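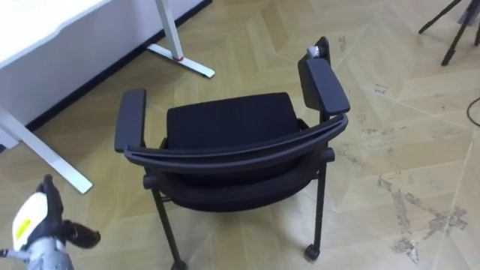
Genji Shibata asked whether the furniture has to go back to the same spot before every take, and the answer is a happy no! Small differences between takes are what the policy feeds on, so please let the chair wander a little. The section below covers the chair task from first power-up to the end of a batch.

4.2 Recording the Chair Task

Before you start

Finish the arm calibration in 3.1 and have the Cirby recorder paired with your station. You need one rolling chair, one desk and enough clear floor for the chair to travel. Scuffed floors are fine. Cables are a different matter – route them well outside the path of the casters.

CAUTION: Keep feet and hands away from the casters while the arm is live. A rolling chair can swing around faster than you expect.

Steps

1. Put the chair near the desk with its backrest toward the robot. Turn it a bit to one side or the other, and pick a new angle each time.

2. Open the gripper fully and bring it to the start pose, low and to the left of the chair.

3. Check the head view in Cirby. The backrest and at least part of the desk should be showing. If the backrest fills the whole view, move the base back.

4. Press Record and wait for the double beep.

5. Guide the gripper to the backrest, make contact and push the chair toward the desk in one smooth motion. Slow is great. Jerky is not, and the trained policy will copy every twitch you give it.

6. Stop when the seat is under the desktop or the armrests meet the edge, whichever comes first.

7. Back the gripper off, press Stop, and mark the take Good, Partial or Redo.

NOTE: Keep your Partial takes! A push that drifts and gets corrected halfway through teaches recovery, and the Kamata trainer makes very good use of those.

Batch size

Record 110 takes per chair. Change the desk position at least three times during the batch, and switch operators once if you can – two people never push a chair quite the same way, and the extra variety really shows up in training.

If something goes wrong

No double beep: the recorder is still writing the last take. Wait for the green bar and press Record again.

Gripper slips off the backrest: lower the approach and try again inside the same take. Mark it Partial.

Chair tips: press the red stop on the station, stand the chair up by hand, and mark the take Redo.

When the batch is done, go to 4.3 to upload it.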